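Oltora Neighbors Help Board > Home and Garden > Seeds and Starting

How do I store leftover seeds so they still sprout next year?

Posted by Anastasia Zervas

I went a little wild at the seed swap on Friday and came home with way more than my two raised beds can hold. Tomatoes, three kinds of basil, leeks, a huge bag of sunflowers, and some Skastico peppers I'd never heard of but couldn't resist! I'd love to save what I don't plant. My mom kept hers in a coffee can in the garage, and half of them never came up. Is the fridge better? Do I leave them in the paper packets? And how long does each kind keep?
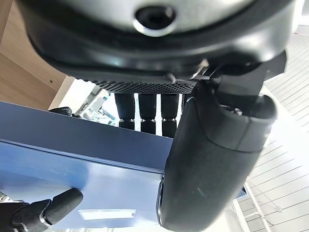
Pantelis Pappas
Fridge is fine but a cool closet works too. Leeks are the ones to worry about, I wouldn't count on them past the second spring. Tomatoes go on for years. I grew some last summer from a packet I'd lost behind the flour and they were the best plants I had.

Eftychia Vlachopoulos
Oh, I love this subject! Your mom's garage was most likely the trouble, with its hot afternoons and cold nights and all that damp. Seeds want it cool, dark, dry and steady, and a closed cupboard in a room you don't heat much will do very nicely. Mine live low down, well away from the stove (I learned that one with a whole year of lettuce). Leave them in their paper packets, write the year on every single one, and put the packets in a jar with a tight lid. A spoonful of dry rice in the bottom helps, as long as you've baked the rice first and let it cool.

What I do every February:

1. Pull everything out and sort by year. Keep the onion family and parsnips in front so they get used first.

2. Go through the cupboard while it's empty. Open the doors wide, wipe the shelves, and let it air until evening before anything goes back. 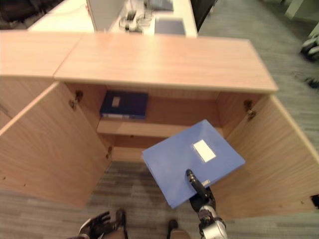 3. Test the old ones. Lay 10 seeds on a damp paper towel, roll it up, slip it in a plastic bag and keep it somewhere warm. If seven or more sprout, sow as usual. If it's three or four, sow thick. Peppers are slow, so give them two full weeks before you give up on them.

4. Give away whatever you won't get to. Sunflowers are wonderful for this, kids adore them!

One more thing if you do use the fridge: let the closed jar come to room temperature before you open it, or the seeds will pick up moisture from the air. And please tell us how the peppers turn out, I've never grown those.

Minoru Kubo
just plant them all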